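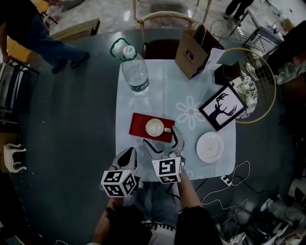 Project Report – Reading Logs vs. Free Reading Time in Fifth Grade
Education Foundations, section 9
Submitted 10/11/2024

Question

Do kids read more at home when they have to fill in a log every night, or when they get reading time in class and no log at all? I picked this because both schools in my placement do it differently and the teachers feel strongly about it.

Background

Widton Elementary uses a nightly log. Parent signs, student writes pages and one sentence. Drunier School dropped logs and gives 16 minutes of free reading after lunch. Kids choose the book. Comics count. Same district, same reading program (Kimaro), so the main difference is the log. Not the only difference though, see Problems.

What I did

Started in September. 13 students from each school, all with permission slips back. Each one got a plain bookmark and moved it along as they read, then on Fridays – sorry, on the last school day of each week, Drunier had a short one once – I wrote down title and page. Short talks with the kids too, nothing recorded, just notes by hand. Also asked both classroom teachers the same questions, by email.

I didn't look at the Widton logs until the end so they wouldnt affect my counts.

Results

Page totals were closer than I expected. Both groups went over 3000 pages for the whole period, Drunier a little ahead. The bigger thing was the spread. At Widton most kids read close to the required amount and stopped. At Drunier a few kids read a ton and a few barely read at home.

Logs and bookmarks did not match for 9 of the Widton students. Usually the log was higher. Several kids told me they fill in the whole week on one night. One said her mom signs it in the car.

Drunier kids talked about their books more. Could tell me the plot, who they lent it to, what they wanted next. Widton kids mostly told me the page number first. That's my impression from notes, I have no score for it.

Problems

Small groups. Bookmarks get lost or moved by little brothers. Drunier has a bigger class library and I think that matters alot. Page counts are not fair between a comic and a chapter book, I should have counted minutes as well. Also I only got one teacher reply back, from Widton. She likes the log because it gets parents involved, even if the numbers are off.

What I think now

Logs seem to set a floor and kids stay near it. Free time helps the ones who already like to read, and the weaker readers need something else – maybe a partner or help picking books. I would not tell a school to drop logs based on this. I might try a log with no page count, just title and a comment.

Next steps

Repeat in spring with the Rovent reading survey given before and after, and track minutes. Bookmark sheet and teacher questions are in the appendix.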